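Print this page | E-mail this page

Diary, May

05.40

Woken by the phone, not the alarm. Ship tracker group again. The Prostia left Flillberg in the night with her transponder off, second time this month. A survey vessel, officially. Surveying what, nobody at the ministry will put a name to. She went straight for the stretch where the two cables cross and sat there till it got light. Our side sent a patrol boat out to keep her company and that was that, both of them going round in slow circles.

Made tea. Let it go cold. Rang the press office at the naval base, got the recorded message, rang again.

07.15

Press office awake now. They will say "routine", they will say "monitored throughout". They will not say how close. I asked three times in three different ways and got the same sentence back each time, read off a card I should think. Asked whether the patrol boat was armed. "We don't discuss the posture of individual vessels." Wrote that down and underlined it, it may be the only quote I get.

Filed 603 words before the eight o'clock. Desk wanted it shorter, then wanted it longer, then asked for a map. I don't do maps.

09.30

Train to the coast. Standing as far as the junction. Read the defence committee report on my knee, most of it known already, but a good bit on page 8 about radar cover along the northern shore. There is a gap. It's been there since the old station shut and the replacement has been put back twice. Grolari have the contract. Grolari say the mast is up and the software is late. The committee says the software was late when the mast was late. Must ask for the delivery dates in writing.

Signal went in the tunnel and never properly came back. Missed two calls from the desk and one from my sister.

Lunch, sort of

Cheese roll on the harbour wall. Fishermen are cross, more about the exclusion notices than about the Prostia. They get told by text to keep out of a box of sea and then told a day later it was the wrong box. One man had his pots inside it and lost the best tides of the week. He's seen her up close, says she has a crane at the stern and something under a tarpaulin. Wouldn't have his name used. His mate said it was a lifeboat under there, they argued about it for a good ten minutes and I got none of it down becuase my pen had gone.

Bought a pen.

14.00

Briefing at the base. Long wait in a hot room with the wrong number of chairs. A commander, two slides, no handouts. The figure they're giving out is 2,080 metres for the closest approach to the cable station. Not to the cable, note, to the station. Somebody from the radio asked about the cable itself and he moved on to the weather. I asked about the radar gap and he said cover was "layered". Asked what the layers were. He smiled at me.

Afterwards in the car park a bit more, not for quoting. The patrol boat was on station within the hour, and they'd had up to 8 of these visits since the winter, depending on what you call a visit. That's more than has been admitted. Need a second source or I can't touch it. Tried the coastguard, tried the harbour office. Shut at four, both of them.
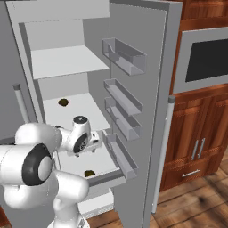

Evening, guest house

Room over the bar, window won't close. Wrote up the briefing with my coat on. Led on the distance, put the pots in at the end, kept the car park stuff out for now. Desk rang to say the foreign ministry over there has put out a line accusing us of "provocative escort". So a new top paragraph, and the old one pushed down to fourth.

Found the Jurić paper again while I was looking for somthing else, the one on seabed cables and who is meant to guard them. Dry as anything but the legal section is clear. Outside territorial waters you can follow and you can film and you can call on the radio and that's nearly all. Will use it for the weekend piece if they still want one.

Tracker group says the Prostia has switched her signal back on and is heading for Flillberg at a crawl. Patrol boat turned for home behind her.

Tomorrow: coastguard first thing, then Grolari about the dates. Ring my sister. Find a socket that works, phone on 2 per cent.

Print this page | E-mail this page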